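Support > Ivelico Craft Market > Questions from sellers

Questions from sellers

On this page we collected the questions which sellers send us most often before the market. Please read it before you write to the office. Last changed on Monday, August 6, 2018.

Who can apply for a table?

Anybody who makes the goods by own hands. You can live in Salloten, in Hadodthorpe or further away. We do not accept resale, also not when the goods are handmade by another person. If two makers want to share one table, they send one application with both names.

How much does a table cost?

A table costs 40 dollars for the weekend. Electricity is included, but you must ask for it in the application, because not every wall of the Aravena hall has an outlet. We send the invoice by email after your place is confirmed.

Can I choose my place in the hall?

You can write a wish and we try to respect it. Last September we received so many wishes for the side near the entrance that most of them could not be fulfilled. Sellers with large furniture get the ground floor first.

What can I put on the table?

Each table is 90 centimeters deep. You may bring your own cloth, shelves and lamps. Nothing may hang over the front side, and the path between the rows must stay free during opening hours. Candles may be sold but not lit.

My products are very small. How do I show them well?

Many new sellers put too much on the table. Choose a few pieces, leave some free space between them and keep the rest in a box under the cloth. A plain background in one quiet color is usually better than a pattern – visitors see the shape of the piece faster.
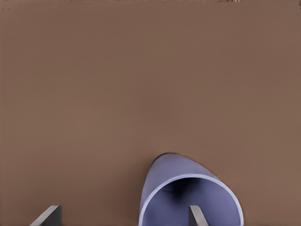
A lavender-blue piece on plain brown.

The same advice is good for the picture in your application. One piece is enough for it. Please do not add text or a logo on the picture, we print your shop name next to it in the program.

When can I build up?

On Friday evening or on Saturday morning, until one hour before opening. The back gate is open for cars, but you can stay there only for unloading. After this please move to the parking lot behind the school.

How many visitors come?

Last year we had 1,413 visitors in 2 days. Sunday afternoon was the busiest time, so please do not pack before closing.

What happens if I must cancel?

Write to us as early as possible. If another maker takes your table, you get the full price back. If not, we keep half of it.

Can I bring my dog?

Yes, on a leash and behind your table – but not in the café.

Contact | © 2018 Ivelico Craft Market | Back to top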